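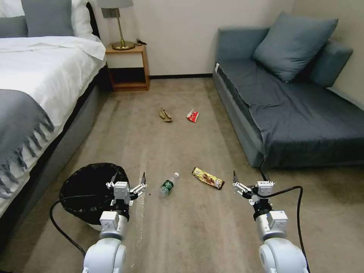 How to Reset a Guest Bedroom Between Visitors

A guest room with a bed, a nightstand and a sofa takes less time to turn over than most people expect, as long as you work in the same order each time. Start with the floor, then do the bed, then the sofa and nightstand, and vacuum last.

What you need

One laundry bag
One small trash bag
A bin or tote for things that belong in other rooms
A lint roller
Two microfiber cloths, one damp and one dry
A vacuum with an upholstery attachment
Clean sheets, 400 thread count or whatever you normally use

Step 1. Clear the floor

Walk the open carpet between the bed and the sofa first. Put snack wrappers and other trash straight into the trash bag. Shoes go in pairs to the closet or the tote. High heels tip over easily, so set them against a wall or on a rack.

Check under the nightstand and along the baseboard. Low shelves in shadow hide hair ties, earplugs and charging cables. If you find something a guest left behind, bag it, write the date on the bag and keep it out of the tote.

Step 2. Strip and remake the bed

Take the throw off and fold it over the arm of the sofa while you work. Pull the sheets and pillowcases and put them in the laundry bag.

Put on the fitted sheet, starting with the corners at the headboard. Lay the top sheet and smooth it from the center out. White sheets show every crease, so pull the sides tight before tucking. Stand the pillows against the headboard, with the colored one behind or in front of the white one as you like.

Lay the throw across the lower part of the bed. If it has tassels, comb them with your fingers and let them hang over the side. Keep the ends off the carpet – they pick up lint and get caught in the vacuum.

Step 3. Do the sofa

Take off the loose pillows and lift the seat cushion if it comes out. Vacuum the crevices with the upholstery attachment. Use the lint roller on the arms. On blue or gray fabric, light-colored lint shows most along the front edge.

Put the back cushion in place first, then set the throw pillow at an angle in the opposite corner. Leave any care tag attached until you have copied down the cleaning code.

Step 4. Wipe the nightstand and lamp

Move the lamp and wipe the wood with the damp cloth, then dry it right away. Use only the dry cloth on a brass base. Roll the lint roller lightly over a fabric shade. Tuck loose cords behind the lamp.

Step 5. Vacuum out of the room

Start at the far wall and work back toward the door in overlapping strips. Run the nozzle along the bed frame as well. A fabric-covered base collects dust where it meets the carpet. Empty the trash bag, take the tote with you and close the door.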